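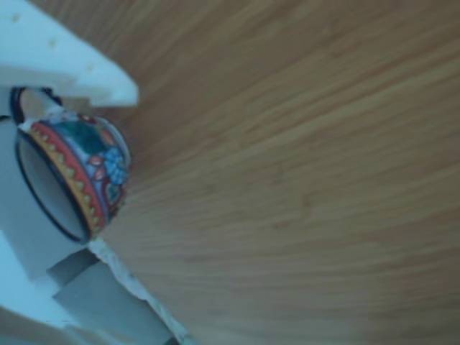
把持の成否を表す変数を、制御ソフトの中で真偽値ひとつにするのはやめたほうがいいと思っている。私が保守しているStollonというアーム用のソフトにも、去年の春までis_graspedという変数があった。グリッパーを閉じる指令を出し、サーボの角度が目標の手前で止まれば真になる。途中に何か挟まっているから止まった、という理屈である。カップのような物を相手にすると、この理屈ではすぐに足りなくなる。横向きになったカップが白い指の間にあり、取っ手の黒い弧は上の指の下で一部が隠れ、底は木の天板に触れているかいないかというところにある。この状態を真と書くか偽と書くか、私には決められない。挟まっているかと聞かれれば挟まっているように見えるが、持ち上げてよいかと聞かれたら別の情報がほしい。

プログラムは決められないことでも決めてしまう。変数が真になった瞬間、次の段の計画器は「物体は手先に固定された」と解釈し、衝突判定の形状にカップを足し、持ち上げの軌道を引く。以後、カップの姿勢は手先の姿勢から計算される。指の間でカップが少し回っても、計画器の中のカップは回らない。置く動作の最後で天板に縁が当たる。ログには「配置失敗」と残り、担当者は配置の軌道を調べはじめる。原因はその前の段にあるのに、である。

Stollonの開発では、こういう調査に時間を使ってきた。配置失敗として登録された147件を、ノルベルト（Norbert Tóth）と二人で最初から見直したことがある。軌道に問題があったものは10件だった。残りの多くは、真偽値が真になった時点で、すでに計画器の想定と手先の中身が食い違っていた。分類に迷う例もあったので厳密な統計だと言うつもりはない。ただ、軌道の補間を直すための作業を三週間も続けていた身には、十分にこたえる結果だった。

いまのStollonでは、把持の状態を三つの項目に分けて持っている。指の間に物があるという信念の強さ、手先に対する物体の姿勢とその不確かさ、そして支持が何によっているか、である。最後の項目は、指だけ、天板だけ、両方、不明の四つの値を取る。私はこの「不明」が一番大事だと考えている。不明のまま計画器に渡ってきたときは、計画器が動作を選ぶ。少しだけ上げて画像を見直す、いったん開いて入り直す、人を呼ぶ。どれを選ぶかは作業によるが、選ぶ場所が一か所に決まっていることに意味がある。以前は知覚側にも制御側にも似たような再試行の処理が散らばっていて、両方が同時に働くと、アームが同じ場所で小刻みに上下を続けた。

反対意見はある。社内で一番強く反対したのはロレダナ（Loredana Parisi）で、彼女の言い分はこうだった。状態を増やせば、増やした分だけ試験が要る。真偽値なら経路は二本で済むが、新しい構造では組み合わせを全部は通せない。試験できない分岐は書かないほうが安全だ、と。

この意見には半分だけ同意している。組み合わせが増えるのは本当で、変更後の結合試験は600件になり、夜間に流しても朝までに終わらない日が出た。だが、真偽値の時代に経路が二本だったかというと、そうは思わない。分岐は呼び出し側のあちこちに、待ち時間や閾値のかたちで隠れていた。閉じてから一定時間待つ処理が五か所にあり、五か所とも秒数が違った。それを書いた人はそれぞれ、目の前の物体で困り、目の前の行に数字を足したのだろう。私も二つは自分で書いた。数えられていなかっただけで、試験していない分岐は前からあったのである。

もうひとつよく言われるのは、学習した方策に任せればこの議論は要らなくなるという意見である。画像から関節の指令までをまとめて学習させれば、中間に把持の状態など現れない。Doleteroの試作ではその方式を使っていて、カップをつかむ動作そのものは、私たちの手書きの処理よりずっと滑らかだ。滑りかけたときの手首の直し方などは、手で書けと言われても書けない。

それでも私は、状態の記述を外に出す仕事は残ると見ている。方策が何を根拠に次の動きを出したかを知らなくても、アームを動かすことはできる。しかし、止める、別の作業につなぐ、途中から再開する、という段になると、いま手の中に何がどうあるのかを別のプログラムに伝えなければならない。Doleteroでも、方策の外側に見張りの処理を置くことになり、その見張りの中に最初に作られた変数の名前がis_graspedだった。レビューで見つけたときは、しばらく画面を眺めていた。 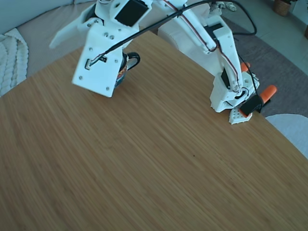

では、把持の状態は誰が更新すべきなのか。

知覚でも制御でもない第三のプロセスが、両方の観測を受け取って更新するのがよい。私たちの構成では、この推定器だけが状態を書き込む権限を持ち、ほかは読むだけである。知覚は「この画像ではこう見えた」と言い、制御は「この角度で止まり、電流はこうだった」と言う。どちらも結論は言わない。推定器は時刻をそろえて両方を突き合わせ、三つの項目を更新する。

この分け方の利点は、カメラの都合と手の都合を別々に扱えることにある。指が近づけば近づくほど、指そのものが物体を隠す。一番知りたい瞬間に画像が一番役に立たなくなるわけで、知覚側に結論まで出させると、隠れて見えないことと物がないことがどこかで混ざる。Stollonの古い版では実際に混ざっていた。検出器が物体を見失うと信頼度がゼロになり、それを受けた処理が把持失敗と判定して指を開いた。カップはその時点まで正しく挟まれていた。いまは、手先の形状と関節角から指がどの領域を覆うかを計算し、覆われた領域で検出が消えても信念を下げないようにしている。式としては単純で、教科書のどこにでも載っている。難しいのは、それを入れる場所がソフトの構造の中に用意されているかどうかだった。

制御側にも似た事情がある。電流が増えたとき、物を挟んでいるのか、指先が天板を押しているのか、配線が突っ張っているのか、手先だけの値では区別できない。小さなサーボで組んだアームならなおさらで、機械のがたや樹脂のたわみが値に乗ってくる。以前は閾値を上げ下げして対処していた。厚い物に合わせると薄い物を落とし、薄い物に合わせると天板を物だと思う。推定器に天板の高さを知らせ、指先がその近くにあるときは電流の増加を弱い証拠として扱うようにしたところ、閾値の議論は会議に出てこなくなった。

費用のことも書いておく。推定器を挟むと遅れが増える。私たちの環境では更新の周期を50ヘルツとしたが、速い動作でつかむ用途では足りないという人もいるだろう。そういう用途では、指を閉じる反射的な処理を制御側に残し、推定器は事後の報告だけを受ければよい。反射は速くて粗く、状態の記述は遅くて慎重でよい。二つを同じ変数で済ませようとするから、どちらの側からも不満が出る。

デバッグの道具も作り直すことになった。以前の再生ツールは真偽値の切り替わりを線で示すだけで、切り替わりの前後の画像を人が探していた。Pruittと呼んでいる新しいツールでは、時刻を選ぶと、画像、関節角、電流、推定器の三項目が同じ画面に並ぶ。書いたのはショシャナ（Shoshana Halvorsen）で、彼女が最後まで譲らなかったのは、推定器の値を画像の上に重ねて表示しないことだった。重ねると、見る人は画像のほうを推定値に合わせて読んでしまうという。使いはじめた頃は視線の往復が面倒だったが、いまは私も重ねない側に立っている。横になったカップを前にして、画面の端に「支持：指だけ」と出ていたら、まず疑って底のあたりを見るようになった。重ねて表示されていた頃の私は、そこを見ていなかった。

この構造がどの現場にも合うとは思わない。同じ箱を同じ向きで取り続ける装置なら、真偽値ひとつと近接センサーで足りるし、そのほうが直しやすい。Ustoraの搬送機はそう作られていて、変える理由はない。物の形や向きが毎回変わり、失敗の後も人を呼ばずに続けたいという場合に限って、状態を分けて持つ費用が見合う。家庭の食器を扱う仕事はその中に入ると私は考えている。

残っている問題を挙げると、まず取っ手の扱いがある。カップの姿勢の不確かさをひとつの楕円体で表しているが、取っ手が指の下に入ると、回転の可能性は二つの山に割れる。取っ手が指に引っかかって止まっている場合と、これから外れて回る場合である。楕円体ではその中間が一番ありそうだという、誰の役にも立たない答えになる。候補を複数持てばよいのは分かっていて、計算時間の見積もりをノルベルトが進めている。次に、人が途中で手を出したときの扱いがある。いまは推定器を初期化し、支持を不明に戻している。乱暴だが、古い信念を引きずるよりはましだと判断した。この判断にはロレダナも珍しく反対しなかった。

is_graspedという名前は、互換のための層にまだ一か所だけ残っている。呼ぶと警告が出る。四月の版で消すつもりだったが、古い実演用のスクリプトが使っているので、次の版まで延ばした。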